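Keeping the Long Table

May 1, 2026

My grandmother had a rule that you never asked a guest whether they wanted something to drink. You asked which. I was probably thirty before I noticed I'd been doing the same thing my whole life, standing at my own front door saying "coffee or tea?" to a man who had only come to read the meter (he had tea, and stayed long enough to tell me all about his daughter's wedding).

I've been thinking about her a lot this spring, mostly because I have finally started hosting again. For a good long stretch after we moved I just didn't. The house was a mess of half-unpacked things, I didn't know the street, and I had gotten it into my head that having people over meant a proper dinner with cloth napkins and a main dish that came out of the oven at the right minute. So I put it off, and then I put it off some more, and the neighbors and I waved at each other over the hedges like polite strangers.

It was Amra Jurić from across the way who got me going. She knocked one afternoon with a plate under a dish towel and said she'd made too much, and would I mind. I did not mind! We sat on the back step and ate with our fingers, and she told me that where she grew up, people came by for coffee with no warning at all, and the only shameful thing was letting them leave in under an hour. I went to bed that night feeling more at home than I had in months.

So now I keep what I call the long table. It's really just an open afternoon. I put something hot to drink out, I put something sweet out, and whoever comes, comes. The first time, 3 people showed up and one of them was my husband. By the fourth or fifth go we had 11 in the kitchen and a toddler asleep on the coats, and I had to send someone next door for chairs.

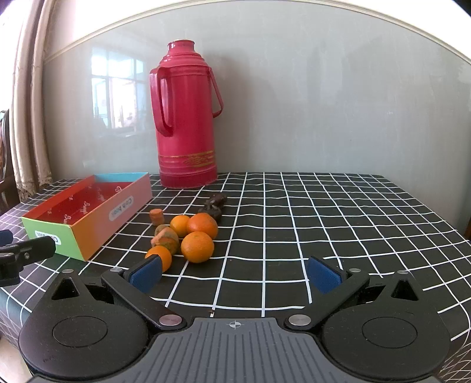 The red flask, on the gridded cloth.

I've learned a few things along the way, and I'll pass them on for whatever they're worth. Bake the day before. I cannot tell you how many years I spent sweating over a stove while my friends laughed in the other room without me. A plain loaf cake is better on the second day anyway, and the one I make most is my grandmother's lemon one, which asks for a frightening amount of butter and forgives you almost everything else. I did once leave out the sugar. We put jam on it and carried on.

Don't clean the whole house, either. I do the bathroom and I clear one surface in the kitchen, and then I shut the bedroom door on the rest. Carolina Caldeira, who I've known since college and who has the tidiest house of anyone I love, came to visit last August and told me she'd relaxed the minute she saw the laundry on my stairs. I'm choosing to take that as a compliment.

And let people help. This one was hard for me, I'll admit. I come from women who would carry six plates up an arm before they'd let a guest touch the dishwater. But people who are a little shy (I'm one of them, whatever my sister says) do so much better with something in their hands. Give the quiet one the bread to slice. Ask the teenager to pick the music and then live with whatever you get. Some of the best talks I've had all year were at the sink, with both of us looking at the suds and neither of us at each other.

The part I still fret over is the lull. You know the one, when the cake is gone and everybody looks at the window at once and you can feel the whole afternoon tip toward goodbye. I used to jump up and fill it with chatter. Lately I've been trying to sit still and let it be, and nearly always somebody starts in on a story they hadn't planned on telling. Amra's was about her father teaching her to swim in a river so cold she swore at him in front of the priest. We laughed until the dog got worried.

My mother called while I was writing this, to ask whether I still had Grandma's recipe cards, and I do, in the drawer with the birthday candles. The lemon cake card is so spotted with butter you can nearly read through it. I'm going to copy it out properly this week and send one to each of my cousins, and I'll type it up for you all too, once I work out what she meant by "a good cup."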